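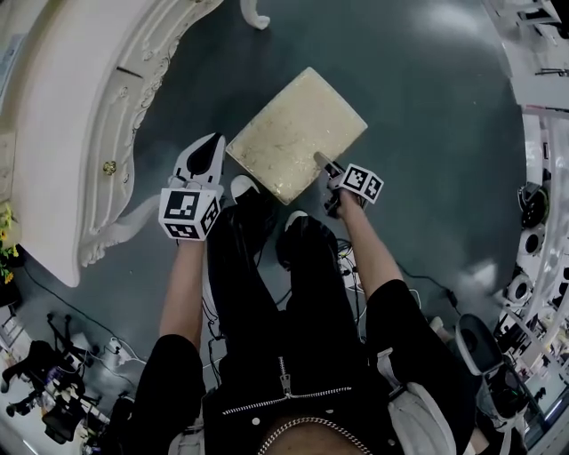

**Part-time front desk help, Stilla guesthouse, Udside**

We need one person for evenings and weekends, starting in October. You will check guests in, answer the phone and set out breakfast things for the morning. Shifts run five hours. Some lifting is involved.

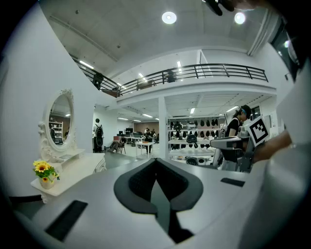

Pay is $200 per weekend plus meals. Evening shifts are paid separately at the rate we agree on when we meet. Experience is useful but we will train you. You must be 18 or older.

Send a short letter and two references to Stilla, 2234 Lester Road, Udside.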